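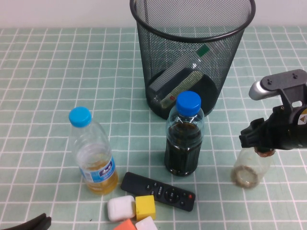 Bottles, a remote and the wire basket on the checkered cloth.

I used to think sorting trash was a two-second job – toss it, done. Then our building in Plarkitdale signed up for the Bruken Clear-Out, and now I stand over a table of half-finished drinks asking myself whether the cap stays on. (It does! Empty the bottle first, then screw it back on.)

The clear-out runs through May, and 729 households have put their names down so far. You pick one table, pile on whatever has been lying around the place, and work through it with a basket next to you. Ours is black wire mesh, and I'm a fan, because you can see right away what somebody dropped in without looking.

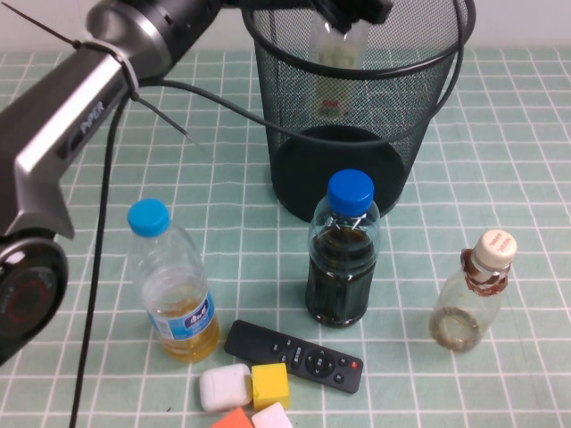 Leftover drinks are the real headache, according to Demetti, who would sooner see one bottle emptied in the sink than ten tossed in half full and leaking all over the paper.

Fair enough. I've been guilty of that one, usually with cola, and it's a sticky business getting it out of a basket. Packets and wrappers are easier, though the rules say to shake out the crumbs. Remotes and other gadgets go back in the drawer or, if they're dead, to the electronics shelf at the Bogale Street depot, open until 8 p.m.

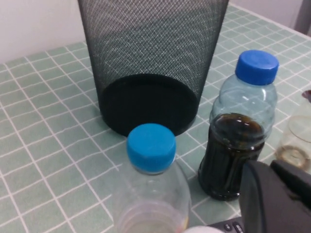
Plarkitdale Neighbor – Issue 80 – Page 4

Last spring's round brought in 4,000 bottles, and the organizers want to beat that. There are still 200 free sorting guides at the depot if you'd like one for the fridge door. I grabbed mine on Bogale Street and it already has a coffee ring on it.

Recent items
New hours at the Bogale Street depot
Where do dead batteries go?
Clear-out sign-up still open
Swap table returns in May

Contact the Neighbor | © Plarkitdale Neighbor | Back to top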